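Let the planner change its mind

Most of the planning code I review at Pichon still works out a whole path before anything moves. That made sense when arms did one job behind a fence. In a kitchen it makes for brittle software.

We moved Grelisar, our planner, to short plans in May. It looks two seconds ahead and replans 20 times a second. The toaster oven task is where I would judge it, as an open door and a wire rack leave little room for a stale plan.

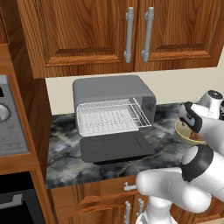
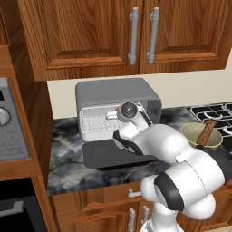 Doesn't constant replanning make the arm dither?
It can, if each new plan ignores the last one. We charge a small cost for switching, and that is enough in most cases.

The price is debugging. A log with 8 joint targets per step is dull reading — but I would take a dull log over a planner that can't admit the bowl has moved.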